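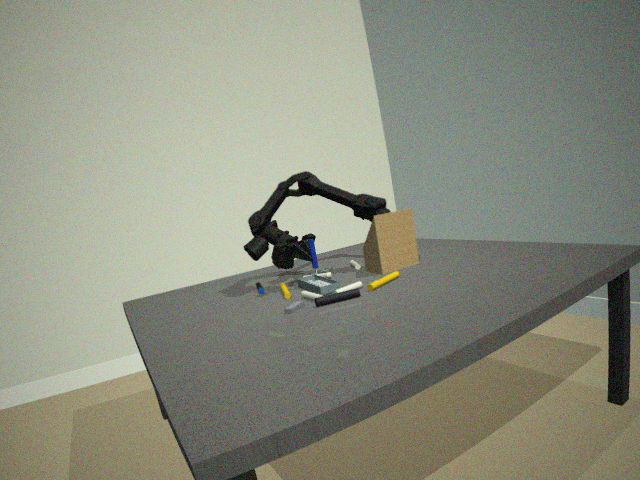

July, gone eleven at night. Third week of the summer project and I still don't believe in it as much as Takumi does. He ran the tidying task again after tea while I kept the notes, and he talks about the arm as if it were a clever dog. To me it's a program that has been shown the same sort of thing over and over. On my screen it has the blue one gripped upright above the grey tray, the elbow high up in the air, and the rest of the clutter lying about underneath with the yellow one off towards the block. Very elegant, I'll give it that. But the pose tells me nothing. I want to know what it does when I move the tray a hand's width to the left, and when I asked, Takumi said we'd get to that.

We have 200 demonstrations so far. The plan says 1000 by the end of the month, and Kumiko Sakai thinks 600 good ones would teach it more than 1000 sloppy ones. I agree with her, which annoyed Takumi, who did most of the sloppy ones. He got up to make toast and didn't ask if I wanted any.

My real quarrel is with the table. It isn't a table. Everything in Hukum weighs what we type in, and whatever we type in was a guess by somebody on last year's course. I looked for where the friction number came from and found a comment in the file saying "seems fine". Seems fine! The Katayama round is run on a real arm in the hall at Tranbridge, with real pens that roll off when you breathe on them, and we're expected to turn up with this and plug it in.

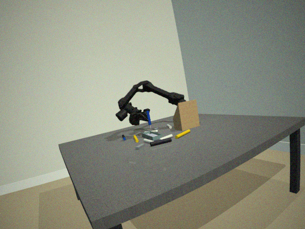 Kumiko's answer is to shake everything up a bit – the weights, the lighting, where things lie, how the view is tipped – so that the arm can't get comfortable. I can see the sense in it. What I can't see is how we tell whether we've shaken it in the right direction, and when I put that to her she said "you measure it", and went back to her marking. Fair enough, but measure it against what? We get the real arm for one afternoon before the competition and the Garnard team will have had theirs in a cupboard all year.

Takumi wants to put a success rate on the poster. I've said no until we agree what success is. He counts it if the thing ends up anywhere in the tray. I say it has to be let go of properly and stay put. We argued about this until 9 and then he went for his bus.

Tomorrow: move the tray, keep every failed run this time, and find out who wrote "seems fine". Also return Kumiko's charger, which has been in my bag since the first week.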